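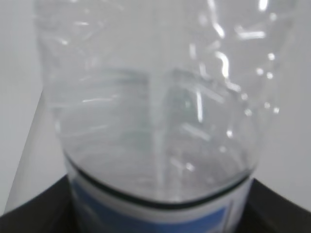
Grovlow for Tablet: Finally Here, Mostly Working

The tablet version of Grovlow showed up on 29th July, after the developers had promised it for the spring, then for early summer, then for "very soon," a phrase I have learned to file next to "the check is in the mail." I installed it before breakfast and have used it for most of my calls and group chats since then. What follows is a review of version one, bugs and all.

If you've only used Grovlow on a phone, the big change is the layout. Your contact list sits down the left side, the conversation takes the rest, and a video call can float over both while you look something up. On the phone app you have to shrink the call, hunt for the message and then remember how to get the call back. Here you just tap. I did wonder why it took them two years to discover that a bigger screen has more room on it, but I'm glad they got there.

Call quality is good. I spent most of an evening talking to Anathi Gumede, who edits my columns and was on hotel Wi-Fi, and the picture held up well enough for me to see her losing patience with my drafts. Sound stayed in step with the video the whole time. When the connection dips, Grovlow drops the picture first and keeps the voice going, which I prefer to Drurkov's habit of freezing you with your mouth open and calling it "reconnecting."

Group calls are shakier. The app allows 6 people on video at once, and with four of us it was fine. When Bongani and Dineo Pretorius joined from separate rooms of the same house, we got an echo that made Bongani sound like he was announcing trains. Muting one of them cured it. We took turns choosing which.

Now the complaints.

Rotating the tablet during a call sometimes turns your own picture sideways and leaves it there. Hanging up and calling back fixes it. So does turning your head, for a while.

Notifications arrive twice if you also have the phone app. There's a setting called "Smart Alerts" that is supposed to stop this. I switched it on and got three.

File sharing has a limit of 200 MB per file, against 400 MB on the desktop. The app tells you this only after it has tried to upload the thing, with a progress bar that goes nearly all the way across before it gives up. Bram Kramer sent me a slide deck just over the limit and we ended up using email, like our ancestors.

Importing old chats worked, more or less. My history came to 1,985 messages, and they all came over, but every sticker had been replaced by a gray square. Some of those conversations were nothing but stickers. They read very strangely now.

Battery use is heavier than I'd like. An hour of video took a noticeable bite out of a full charge, and the back of the tablet got warm enough to interest the cat. Turning off background effects helps, and you lose very little - the fake bookshelf wasn't fooling anyone.

The app is free, and the paid plan adds call recording and longer group calls. I'd hold off on paying until the rotation bug is fixed. An update is planned for September, according to the release notes, which also say the sideways picture has already been corrected.

Should you install it? If your friends are on Grovlow already, yes, and keep the phone within reach for the first week. If they're all on Drurkov, you'd be asking a lot of them. I asked Tumelo Du Plessis to switch and he replied with a gray square.

We use cookies to remember your preferences and measure site traffic. By continuing to browse, you agree to our use of cookies. Accept | Manage settings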